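Robot Kitchen Project: Trying Out the Pinimach Simulator
23 January 2021

So for my project I picked the Pinimach kit, a simulator you can rent by the month (our school got it through Sesside). You get a virtual gripper and a bunch of kitchen tasks, and you write the code that makes it do them. I'd used Rurov the year before and got pretty sick of stacking blocks, so a kitchen sounded way more fun!

Setup took me 45 minutes, mostly downloading. After that I went straight for the microwave task, where the goal is to pull the door open by its handle.
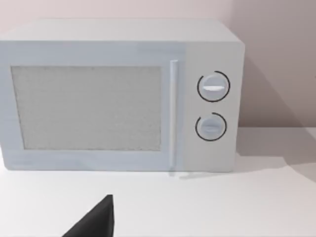

Figure 1. The microwave task in Pinimach, gripper not yet touching the door.

I love how clean the model looks – two dials, a skinny white handle, no display to mess with. The handle is thin though, and my first controller kept sliding right past it. I ran 100 tries with it and got 34 good ones, ugh. Then I slowed down the last bit of the approach and let it train for 2000 more steps, and the misses got a lot smaller.

My main complaint is the manual, which skips the door hinge settings completely (I had to guess). I'd still rent it again, and next I want to try the dials.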